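Zarkik posts setup and care notes for two-arm pharmacy packing cell

VINTON – Zarkik has put out the setup and upkeep notes for its tabletop packing cell, the one that handles tubes, small cartons and bagged drops. Free to any shop running the same arms. 74 pages, mostly checklists.

First up, finger pads. Wipe before each shift, swap when the ridges go flat. 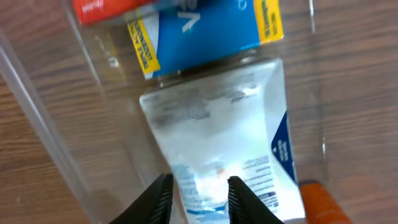
Gripper fingers open over a white tube in the clear bin. Photo: Zarkik

"Glare off a tube will fool you faster than a bad motor," said Shiuli Mridha, cell lead. Her advice – turn the lights down first, then touch the settings.

Next, arms and cables. Check joint lights, check cable slack by hand through the full reach. Bolts on the rail get checked every 158 hours of run time, no exceptions.

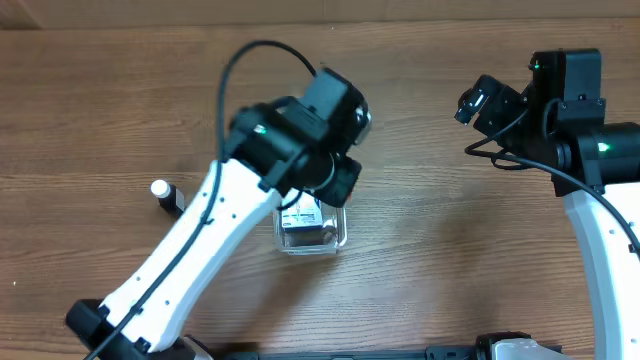 Both arms over the table, left gripper above the clear container. Photo: Zarkik

Last section covers grip force on soft packs. Start low, go up in 4 small steps, and hold at each one. Write teh numbers down. 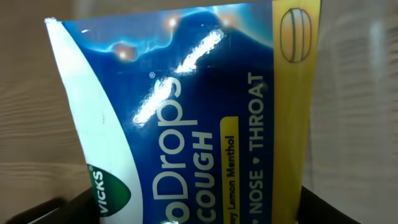

A bag of Vicks VapoDrops held between the fingers. Photo: Zarkik

Teófilo Cárdenas handles repair questions, spare pads ship from the Vinton shop. Second edition due in March, with a chapter on wrist swaps.

Press contact: Nerea Alcaraz, Zarkik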